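Leave the board out

Lavanya Fernandes

My mother-in-law puts her chopping board away after every meal. It goes behind the bread bin, on its edge, and the worktop is wiped until there is nothing on it but the kettle. I lived with her for 11 months and did the same, and I think now that it made both of us cook less.

A kitchen counter is a place to work. If the board has to be fetched, and the salt is in one cupboard and the spoons in a drawer across the room, then a plate of sliced tomatoes becomes a job. People who would happily cook end up with toast.

The shops would like us to think otherwise. The Fostlow catalogue that came through our door in July ran to 28 pages of kitchens, and I did not find an onion in any of them. Parvathi Kandasamy, who fitted kitchens in Gedgate before she retired, told me her customers asked for more cupboards and then complained that they could not find anything. She used to tell them to buy a bigger board and leave it where it was.

I agree with her, with two conditions. The first is that what stays out should be used most days. A fish kettle does not qualify. The second is that the middle belongs to the board. Tins, jars and bottles go to the back or the sides, and the toaster oven does too. Put them where you like after that, but do not let them creep forward. I have seen people dice a carrot on a patch the size of a paperback.

The objection is dirt. Things left out gather grease, and a jar by the hob needs wiping. It takes me a few minutes at the end of the week, and I would sooner do that than empty a cupboard to reach the lentils. Small children are a better objection, and in that case the knives should go up high. The board can still stay.

Board in the middle, the rest around it:

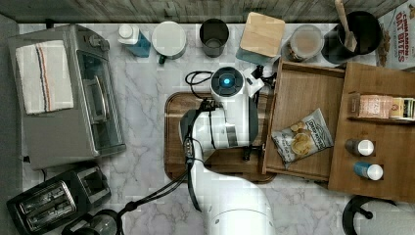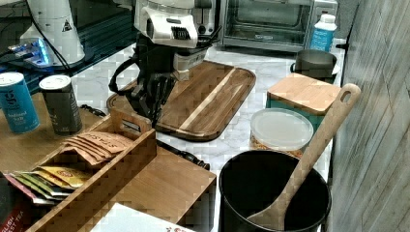
Kerngate Household Review, no. 400, p. 11

A wooden spoon standing in a pot gets picked up. One in a drawer has to be remembered first, and by then the onions have caught. My own board has not been put away since we moved, except when we had the worktop oiled.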